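Skusavbridge Records: Frequently Asked Questions

Orders, pre-orders and downloads

When will my pre-order of Drinanside ship?

Pre-orders for the new Léonie Leclerc album leave our warehouse in the first week of July. Customers receive an email with a tracking number once the parcel has been handed to the carrier. We are unable to ship part of an order early. If your order includes older titles that you need sooner, please place them separately.

Which formats are available?

Drinanside is available on double LP, CD and digital download. The first vinyl pressing is limited to 1534 numbered copies. Numbers are assigned at random and cannot be requested. The CD contains the same track list as the LP, with the addition of the instrumental "Lebrun," which did not fit on side four.

Do I receive the title track right away?

Yes. All pre-orders made through this site include an immediate download of the title track. The link is found under "My Orders" and remains active for 48 hours. If it has expired, contact the mail order desk with your order number and a new link will be issued.

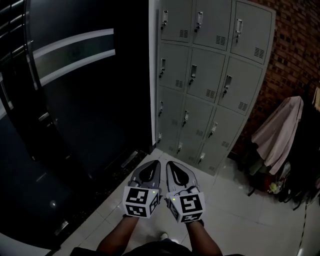
Returns and damaged items

My record arrived damaged. What should I do?

Please write to us within 14 days of delivery and include a photograph of the damage and of the outer packaging. Replacements are sent at no charge while stock lasts. Light surface noise between tracks and small creases in the inner sleeve are not considered faults.

May I return an item I no longer want?

Sealed items may be returned within 30 days. The customer pays return postage. Downloads cannot be refunded once the file has been opened.

Signed copies and live dates

Will signed copies be offered?

A small number of signed LPs will be sold at the Indus listening event only. They will not be offered online, and the label does not keep a waiting list.

How do I use the presale code for the tour?

Codes are sent to mailing list members at 10 a.m. on the morning of the presale. Each code is valid for up to 4 tickets at one venue. Tickets are sold by the venues, and questions about seating or access should be sent to them directly.

Contact

Mail order desk, Skusavbridge Records, P.O. Box 3644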